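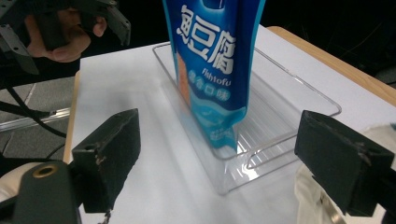 Fish tofu, mixed flavor, and the clear tray.

Nov 23, 2020

Ertuğrul still thinks I'm being a grump. We argued on the phone for 40 minutes after supper, mostly about groceries. His position is that a machine will be putting mine away by March. I told him March of what year and he changed the subject to Nadetti, who are supposed to have an arm that stocks shelves. I have seen the Nadetti video. It has a cut in it right when the can goes behind the other can.

What I keep coming back to is that every one of these grippers today had a person on the handle. A person picks the angle, a person feels the pouch slide and squeezes a bit more. Take the hand away and what do you have? Two padded fingers and a lot of hope. Perihan says that's the whole point, you record people doing it and the machine learns from that. Maybe. I learned to drive by watching my uncle and I still put his car in a ditch.

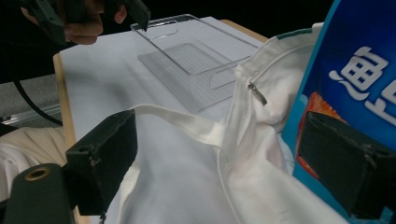
And groceries aren't even the hard part, it's the bag. A tray has walls and stays where you set it. A canvas tote has no shape of its own. The strap goes wherever it likes, the opening closes up on you, there's a zipper to catch on things. I do this every week half asleep with my keys in my teeth, so I never thought of it as difficult until I spent a day thinking about it one step at a time.

Perihan wants numbers, so for her sake: she says 20 good runs in a row before she'd let one near her own kitchen. I said 291. She laughed but I meant it - one split pouch in the bottom of a bag and you're washing canvas all evening.
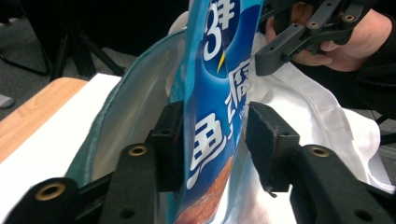
Fish tofu on its way into the tote, one gripper on the package and another on the rim.

Two grippers for one bag of snacks, and a hand on the far one. I'll give them that it looked neat. I'd like to see the same thing with eggs, or with a wet head of lettuce.

Must call Benavides about the dishwasher tomorrow. Still won't drain. That one's been automated for decades and I'm bailing it out with a saucepan.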